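A Day at the Toft Opinion Fair in Milton

The opinion fair in Milton is held every October in the old Toft printing works, two blocks up from the river. I have written a weekly column for a small paper for most of my working life and had never been. This year my editor offered to pay for the train if I came back with a report, so I went.

Doors opened at nine. The line went past the loading dock and around the corner, mostly retired people and students, with a few working reporters who had come to look for jobs. Admission was four dollars, and you got a paper wristband and a program. The program had the wrong room numbers for the afternoon, and a corrected sheet was taped up by the stairs before lunch.

The fair is meant for people who write or edit political commentary, and for people who read a lot of it. The main hall had 19 tables. Most belonged to magazines and newsletters from around the region, and they covered a wide range of politics. A libertarian monthly was set up next to a union paper, and the two shared an extension cord all day. I picked up back issues from both. The union paper had the better editing. The monthly had a long piece on county zoning that I read on the ride home and disagreed with from start to finish, though I clipped two paragraphs for later use.

The first panel I went to was on the length of the political column. The standard newspaper column used to be set by the space on the page, and now that most readers come by phone there is no fixed length at all. One speaker wanted to keep to the old limit and said her best work had come from having to cut. Another, who runs a newsletter, said his readers paid for detail and complained when he kept things short. The moderator asked for a show of hands, and the room was with the old limit. I was too, but I have a page to fill and he doesn't.

After that I took the tour of the building. The Toft works printed three of the county's papers until the presses were sold. The pressroom floor still has the bolt holes, and the paper chute has been left in place along the east wall. Our guide had worked in the folding department and knew what each room had been used for. The second floor, which was the composing room, is rented out now by the half day and by the week, and the old foreman's office is a kitchen.
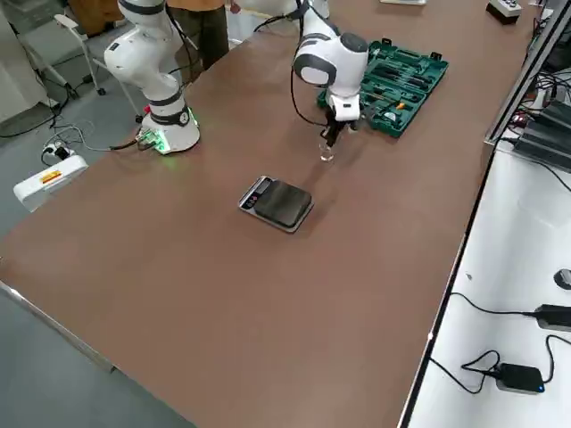
What interested me most on the tour was the archive, in the basement. It holds bound volumes of the editorial pages going back to before the war, along with the letters that came in about them. Only a small part of the letters ran in the paper. The rest were filed by subject and year, and the file on the water bond fills a whole cabinet. I read through one folder for half an hour. The arguments were much the same as the ones I get in my own mail, and so was the handwriting. You need to book ahead if you want to use the archive outside the fair, and the reading desk seats 16.

Lunch was sandwiches from Garkura, the bakery across the street. They ran out of everything but egg salad by twelve thirty.

The main event of the afternoon was a debate on endorsements, held in what used to be the mailroom. The question was whether a newspaper should still tell its readers how to vote. There were 200 folding chairs and people standing behind them. The side against endorsements argued that they cost a paper the trust of half its readers and move very few votes. The side in favor said that this may hold for president, but that in a school board or judge's race the paper is often the only place where someone has sat down with every candidate. I came in leaning against and left undecided. My own paper stopped endorsing in national races and kept on with the local ones, so I suppose we are on both sides.

Questions from the floor went on too long. Several were speeches. The sound in the mailroom is poor, and anyone past the tenth row had trouble hearing the replies.

I skipped the last panel, on podcasts, and went to the used book tables instead. I bought two collections of columns from the 1960s and a style guide with someone's notes in the margins. Prices were fair, cash only.

If you plan to go next year, take the early train. The 9:40 gets into Tullon, and from there it is a bus to Milton that runs once an hour. Parking near the works is limited to two hours. The elevator was working, but it is slow and small, and the archive is down a flight of stairs with no other way in. Bring a sweater for the basement.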